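Search this site Search Go

Visiting Brorudport by Boat: Your Questions

We get asked these all summer long, so I've put the answers in one place. If you're planning a first sail into Brorudport, you're in for a treat!

Where do guest boats tie up?

At the inner basin, on the pontoons past the fuel dock. There are 38 guest berths and they take boats up to 40 feet. Anything longer goes on the outer wall, which has a lovely view of the old town but gets bouncy in a westerly.
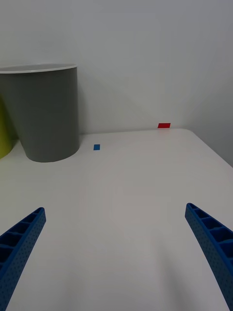 White tabletop, white wall.

Can I reserve a berth?

Yes, from April on. Call the harbor office or use channel 10 once you're inside the breakwater. Nerys Harries usually answers, and she'll happily talk you in if it's your first time. Unclaimed berths are released at 6 p.m.

How far is it from Skestosham?

Most crews make it in about two hours with a decent breeze. Stay outside the Pradeder rocks even if you see locals cutting through (they grew up here, you didn't). The shore along there is gorgeous, all cliffs and little coves, so go slow and enjoy it.

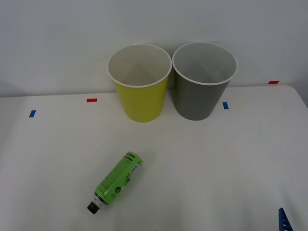

Page last updated: April

Are there showers and laundry?

Both, in the building behind the office. Showers are included in your berth fee. The laundry takes coins only, so save some up!

Where can I eat?

Oh, so many places! Bachmann, right on the quay, does a fish soup I dream about all winter, and they open early enough for breakfast before a long passage. The bakery up the steps sells rye rolls that keep well on board.

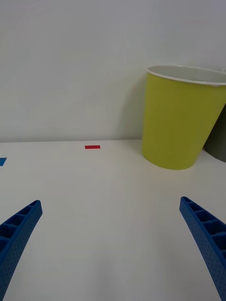
If you'd sooner cook in your own galley, the fish stall is open mornings at the top of the slipway. Get there before 9 if you want crab.

Can I bring my dog?

Of course. Leash on the pontoons, please, and there's a great beach for a run just north of the harbor.

Is there anywhere to anchor instead?

Pradeder Bay has good holding in sand and it's free. Move if the wind goes south.

Shares: 38 Comments: 2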